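Munetero Community Rooms - Table Hire: Frequently Asked Questions

Print this page | E-mail this page

Search this site Enter keyword Go

Filed under: Room Hire, Tables and Linens

The following answers apply to all users of the Shirazi Room. Questions not covered here should be directed to Kaj Norðdahl, Bookings Office, extension 3638.

What is included with a table booking?

Each booking includes one table, one black cloth and use of the wall behind it as a plain backdrop. Bowls, cups and other tableware may be borrowed from the supply closet and must be signed out at the desk.

How many tables may one group reserve?

A group may reserve up to four tables. Requests for more are considered when the Saturday schedule allows.

May we bring our own cloth?

Yes. Personal cloths must reach the back edge of the table and may not be pinned, stapled or taped. The black cloths supplied by the Rooms are to stay on the tables at all times.

How should the cloth and tableware be arranged?

The cloth should be drawn back to the wall and smoothed by hand. Light creases are acceptable - ironing on the table is not permitted. Bowls and cups should stand upright, with space left between them.
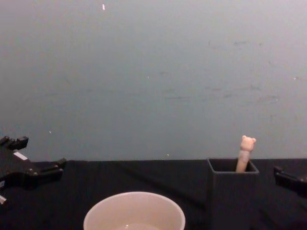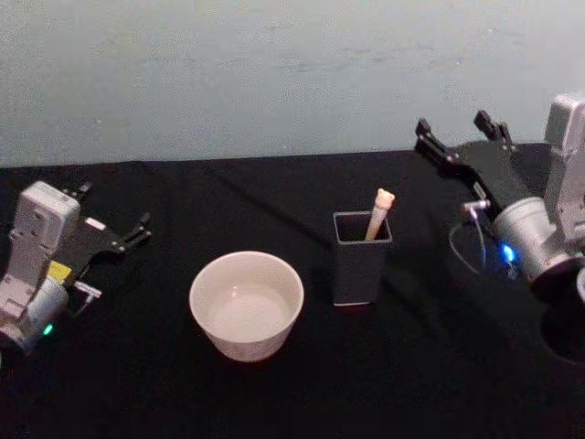 Black cloth against the rear wall in both views; round white bowl and dark gray rectangular cup in the second.

Who is responsible for marks on the wall?

Existing scuffs and smudges are recorded by the Rooms and are not charged to users. New marks should be reported before departure. Users should not attempt to wash the wall, as household cleaners may leave streaks in the paint.

What happens if a bowl or cup is damaged?

Please report the damage at the desk and leave the pieces in place for staff to collect. A replacement fee may apply.

When must the room be cleared?

All personal items must be removed within two hours of the end of the booking. Borrowed tableware is to be washed, dried and returned to the supply closet. Items left behind are held for 42 days - after that time they are discarded.

Whom do we contact about an invoice?

Invoices are handled by Gianni Bianchini at the Bookings Office. Please have your booking number available when you call.

Tags: table hire, tablecloths, tableware, room rules

Print this page | E-mail this page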